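Laststead Residents' Board: Shared Kitchen Policy

haugen_desk, 13/07/2020
Residents are reminded that mugs left in the shared kitchen for more than 12 days will be moved to storage. Two are on the counter at present, one pink and one gray.
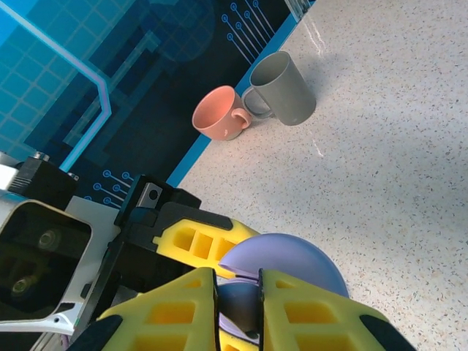 Reply 1 -- carkum955
I must object to this period. Several tenants travel for work, and the previous notice allowed until November.

Reply 2 -- ikaver_unit3
I support the rule as written. The cupboard serves 200 residents and shelf space is limited.

Reply 3 -- haugen_desk
The objection is noted. Tenants who will be away may write to the office -- a shelf label will be issued.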